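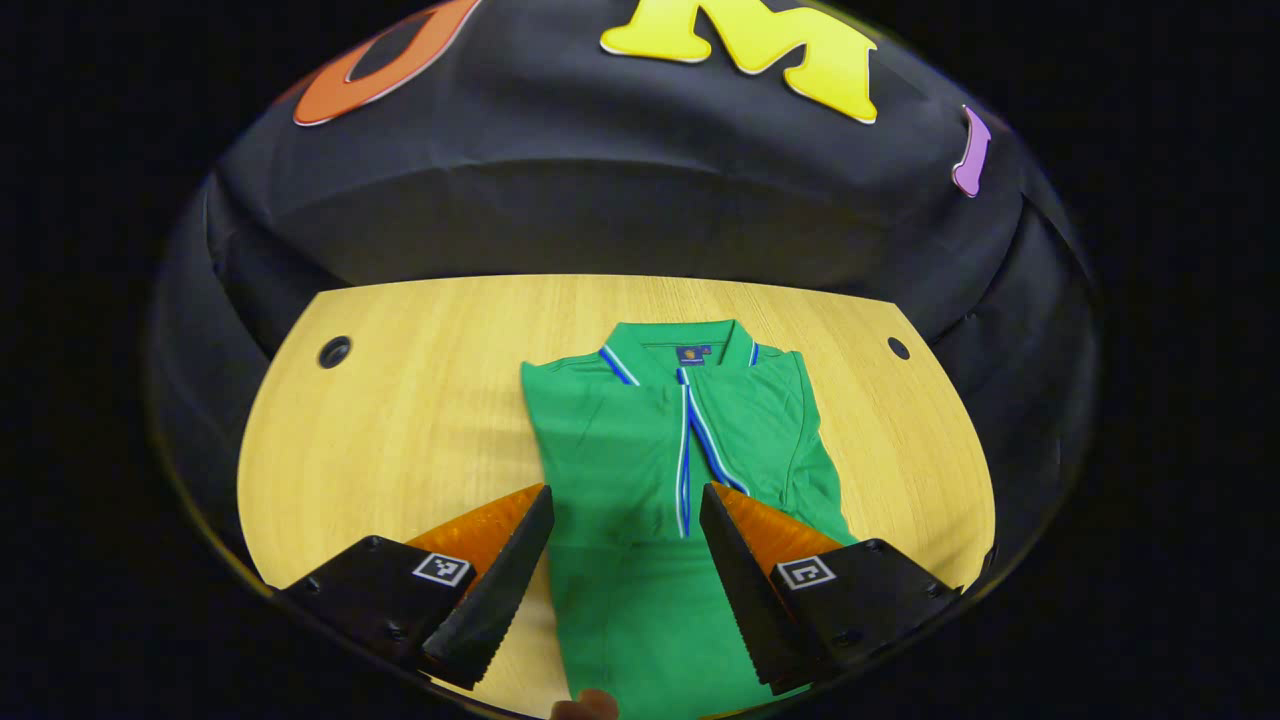

Home | News | Events | Contact

Polo shirts at the Tramergate shop

Club polos are back on sale for the summer season. The green one has blue and white trim at the collar and costs $19 in all adult sizes. Kids' sizes are due in May.

Orders can be left at the Tramergate counter or the Derow clubhouse — cash or card at both. We ordered 95 shirts this year, and large sold out early last time. Exchanges are fine within 2 weeks if the tags are still on.

This site uses cookies. Accept | Settings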